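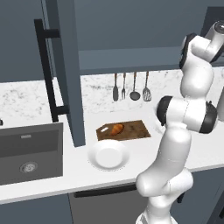
Cutting board and white arm at a kitchen counter, computer rendering.

Home | Syllabus | Readings | Handouts | Contact

EDUC 262: Student Services and Campus Life
Handout 6: Does the first-generation center work?
Hendrik Ntuli

Start with the claim. Landovora College says its center for first-generation students "drives retention." The annual report gives one number in support: 512 students visited last year. Please read that again and find the word "retention" in it.

A visit count tells you the door was open. It can't tell you who came back, or whether one worried sophomore swiped in forty times. Ask how a visit was logged before you quote it in a paper. At Landovora a swipe for the free printer counted.

Problem 1: who walks in. Students who seek out an office in their first month may already be the kind who ask for help. Compare them with everyone else and the office looks wonderful. The Maluleke survey (packet, second reading) tries to get around this by matching on high school grades. I'm not convinced. Grades don't measure whether you have a car, a job at night, or a roommate who drags you along.

Problem 2: the definition. Landovora counts a student as first-generation if neither parent finished a four-year degree. The Draler report counts anyone whose parents never enrolled at all. Same campus type, very different totals, and people still put the two side by side in grant applications.

Problem 3: the name on the door. Several students interviewed for the Draler report said they stayed away because they didn't want the label. Others said the label was why they came. Both groups are small — treat anyone who builds a policy on either with suspicion.

None of this shows the center is useless. My own guess is that the emergency book fund does more than the mentoring, but a guess is all I have.

For discussion: bring one figure from our own student affairs page and be ready to say what it leaves out. Half a page is plenty.

Last updated: March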